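Section 4. Setting up a landscape plot survey in Gradex

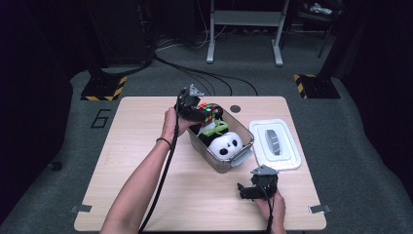 Kai-wen Tai asked after the last field round whether a plot that crosses two land uses should be entered twice. It should not. Enter it once, under the use that covers more ground, and put the other in the Notes field.

Before you start, have your boundary file and the list of land users ready. A project can hold up to 3,000 plots.

1. Open Gradex and choose New Survey. Type the watershed name as it appears on your permit.

2. Load the boundary file. If the outline does not close, go back to the mapping tool and fix it there.

3. Set the plot size to 800 square meters. Older Prondance surveys used a different size — do not mix the two in one project.

4. Under Cover Type, mark each plot as forest, crop, pasture, wetland or built.

5. Assign at least 2 interviewers to each village. Names entered here appear on the consent form.

6. Press Check. Code 108 means a plot lies outside the boundary. Move it or delete it, then press Check again.

Note: Tree counts and household answers are stored in separate tables. Export both.

Caution: Changing the boundary after step 5 erases all interviewer assignments. Save a copy first.

Form version 4/2/21 is the one to print. Return signed consent forms to the district office before uploading any household data.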